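Sevex Cell Controller – Set-up Guide
Section 6: Perception and Two-Arm Planning

6.1 Scope of this section

This section covers the set-up of the perception and planning software on a cell with two arms. It applies to cells that have already passed the mechanical and electrical checks in Section 4 and the network checks in Section 5. Do not begin until both arms report READY on the Status page.

The procedure uses the plant care task supplied with the Plasatier task library. In this task one arm attends to a pot and the other handles a watering can. The same steps apply to any task in which one arm holds or steadies an object while the other acts on it. Sites that use their own task files should read Section 9 first.

The operator must hold a Level 2 account. A Level 1 account can view the pages named below but cannot save changes.

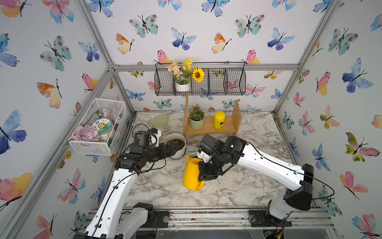
Page last changed: 12th January (I. Forsyth)

6.2 Naming the arms

The planner refers to the arms as LEFT and RIGHT, as seen from the fixed camera. In the plant care task, LEFT is assigned to the pot and RIGHT to the watering can. The names must agree with the camera view before any motion is planned.

1. Open Set-up > Arms.
2. Select the first entry in the list and press Identify. The joint values for that arm are highlighted on the page. The arm does not move.
3. Compare the highlighted values with the position of the arms in the camera view.
4. Assign the name LEFT or RIGHT and press Save.
5. Repeat for the second entry.

CAUTION: If the names are exchanged, the collision check will use the wrong base position for each arm. Planned paths will be shown as clear when they are not.

6.3 Scene registration

Registration tells the software where the floor of the cell lies and which objects it may touch. It must be repeated whenever the camera or either base has been moved.

1. Send both arms to the Park position.
2. Open Perception > Register and press Capture.
3. Mark the four corners of the floor in the captured view. Work clockwise from the back left corner.
4. Press Fit. The page shows the fit error in the upper right.
5. If the error is shown in green, press Accept. If it is shown in red, clear the marks and return to step 3.
6. Open the Objects tab. Each detected object is listed with a suggested class.
7. Set every object that the task will handle to ACTIVE. Set everything else to FIXED.

Note: Shelves, wall baskets and their contents should be set to FIXED. The planner keeps clear of FIXED objects but does not attempt to grasp them.

Note: Printed wall coverings may produce false detections. Should a printed figure appear in the Objects list, select it and press Ignore Surface. The setting is stored with the registration and is lost if the registration is cleared.

Light gray veining on a floor surface does not normally affect the fit. Loose soil does not affect it either, although large amounts close to a pot may cause the base of that pot to be placed too high. Remove loose soil before Capture where this is practical.

6.4 Planner limits

The default limits are suited to empty grippers. They must be changed before a task that carries liquid or a container designed to hold it.

1. Open Planning > Limits and select the profile named CARRY.
2. Set Replan Timeout to 2000 ms.
3. Set Tool Clearance to 48 mm.
4. Set Maximum Tilt During Travel to 0. Tilt will then be allowed only in steps marked POUR.
5. Press Save, then press Apply to Both Arms.

CAUTION: Apply to Both Arms replaces any limits set for a single arm. Record custom values before pressing it.

If the planner cannot find a path within the timeout, it reports code 434 and both arms hold their position. This code is not a fault. The usual cause is a FIXED object whose outline has been drawn too large. Correct the outline in the Objects tab and press Resume.

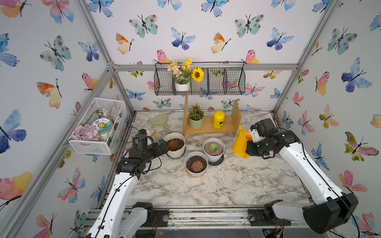 The order in which the two arms are allowed to enter shared space is set by the coordination table. Each row of the table holds one step for each arm and a condition that must be met before either step begins. For pot tasks the standard condition is CONTACT, meaning that one arm has reached the object before the other begins its own step. With the left gripper placed at the rim of the white fabric pot, as in this view, and the yellow can tilted toward the pots on the right, both arms are working within the shared space and the table must list it as SHARED for each of them. Where the space is listed as SHARED for one arm only, the other will be treated as an intruder and the task will stop.

6.5 Setting the coordination table

1. Open Planning > Coordination and load the file supplied with the task.
2. Confirm that the row labeled STEADY is assigned to LEFT and the row labeled POUR is assigned to RIGHT.
3. Set the condition for POUR to CONTACT.
4. Set the contact threshold to 37. The scale runs from 0 to 100 and has no unit.
5. Press Check Table. Rows with an error are shown with a red bar.
6. Press Save.

Note: A higher threshold makes the software wait for firmer contact. Soft-sided containers may deform before a high threshold is met. For rigid pots the value may be raised in steps of five.

6.6 Dry run

A dry run is required after any change made under 6.2 to 6.5. The can must be empty.

1. Close the task editor on all other terminals.
2. Set Speed to Reduced and press Dry Run.
3. Watch the planned paths in the viewer. LEFT is drawn in blue and RIGHT in orange.
4. Keep one hand at the stop button until the run has finished.
5. Open the log and confirm that each row of the coordination table is marked DONE.
6. Enter your name and press Release.

CAUTION: Do not reach into the cell while the status line reads HOLDING. The arms remain powered and may move when the next condition is met.

A task that has been released can be started from the Level 1 screen. If the log shows any row marked SKIPPED, the task must not be released. Save the log and send it to the site software lead together with the registration file.

6.7 Records and contacts

Registration files are kept under Records > Cell and are not overwritten by software updates. Coordination tables are replaced at each major update – normally in July – and should be exported beforehand.

Questions on perception: Innes Forsyth, Pandberg office
Questions on planning and coordination: Ruaridh Matheson, Pandberg office

Continue to Section 7: Task Scheduling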